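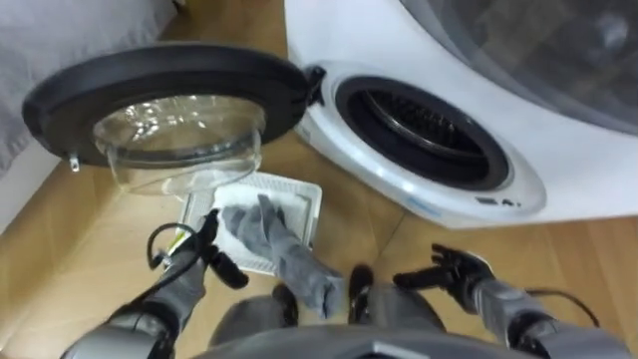 I drove over to the Carkent open day on 2024-10-31 with a notebook, a full tank of gas and a budget line I'm supposed to fill in by January. I look after the linens for Sayce, which is 62 vacation rentals plus one very tired laundry building, and for the past year my boss has been asking me when we're getting a robot. So I went to find out what one would cost us, and what we'd be getting for it.

Carkent is smaller than I'd pictured! It's a sales floor in front, a coffee table with decent muffins, and then the demo rooms down a hallway. Eifion Penry was running the laundry demo and he was good about letting people stand there and watch as long as they liked, which I did (I missed the whole warehouse talk and don't regret it). Their humanoid was down on the wood floor at a regular front loader, legs stretched out ahead of it, moving cloths between the machine and a white container next to it.

I'd told myself I'd time it, and then I forgot to start my watch, so no times from me. It was slow next to Dana on our Saturday shift, I can say that much. What I kept looking at was how much of the job is the setup. Door all the way open, container within reach, nothing else in the way. In our building the washers are jammed up against the folding bench and you have to turn sideways to get by with a cart.

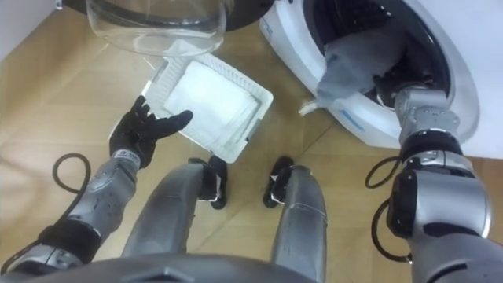
So the first thing I wrote down was floor space, and I wrote it down twice. Eifion said most buyers price the robot and forget the room, and he's probably right, because I'd done exactly that. My draft had one big number for the machine and a little number for "installation," which I'd pretty much made up in the car. By lunch it had lines for moving two washers, an electrician, a new door stop, and a patch of flooring that's been lifting ever since the leak.

Then there's the choice of package. Carkent sells outright or leases on a plan they call Kultier, and the lease runs 30 months. I like the lease better for us. It costs more if you add it all up, but service is in it, and software updates, and you can swap the hands for a different kind one time during the term without paying again. If you buy, the service contract is a separate thing through a company called Casten, and they bill by the visit. I asked what a visit costs if you're way out where we are. Eifion had to go look it up – and when he came back I put a star next to the lease. 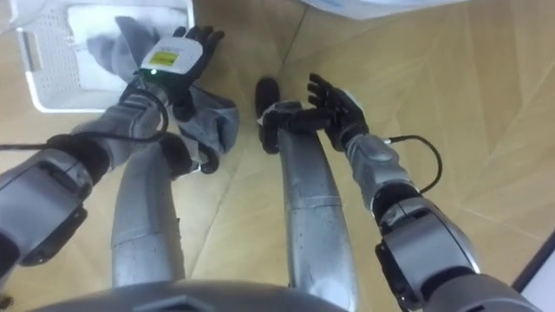
Spare parts was the part of the day I came for, even if it sounds dull. Everybody asks about the big joints and batteries, and I wanted to know about the little stuff that gets snagged. We have towels with hanging loops, fitted sheets with elastic, duvet ties, you name it. When the left hand was over the basket with the gray cloth hanging down beside it, I was looking at the thin black cable that loops up around the wrist to the back of the hand, and all I could think of was one of our bathrobe belts. The other arm has a cable too, bowing out over the floor from the forearm. Eifion said cables can be ordered by themselves and your own people can be trained to change them, so I've put in a line for a spare set and a line for the training.

Emrys Prydderch was standing next to me for a lot of this. He buys equipment for a nursing home group and he's a lot further along than I am, with a spreadsheet and everything. His advice was to budget for the person first. Somebody has to be in the room at the start, and that somebody's hours come out of your laundry payroll, at least through the trial. He has a half-time position in his plan for it. I had zero! We do 122 loads in a busy week, and I'd been happily telling my boss that Dana could just keep an eye on it between the ironing and the phone.

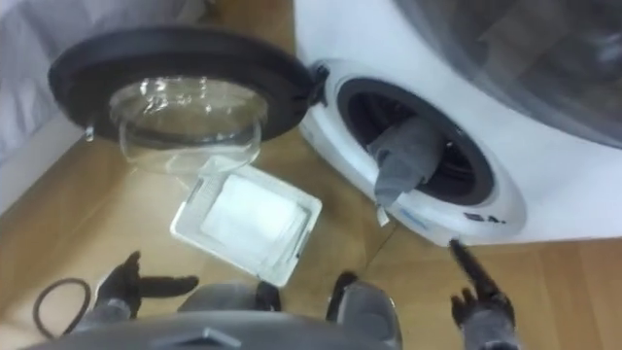
I asked about a trial and they do offer one, four weeks, at your site, and the fee comes off the price if you sign afterward. You pay the freight both ways. You also have to send them a list of what you wash and the make and model of every machine, plus photos of the room with a tape measure in them. I plan to do the photos this weekend, after checkout, when the carts are parked outside.

What I'm turning in for January, then, is the trial fee, freight, the electrician, moving the two washers, a spare cable set, training for two people, and ten hours a week of somebody's time. I left the lease itself out for now and put it in the notes with a question mark. My boss won't love the question mark. The washers need to move whatever we decide, so that request is going in on Monday.

Parking at Carkent is around the back, by the way, and the sign for it is tiny.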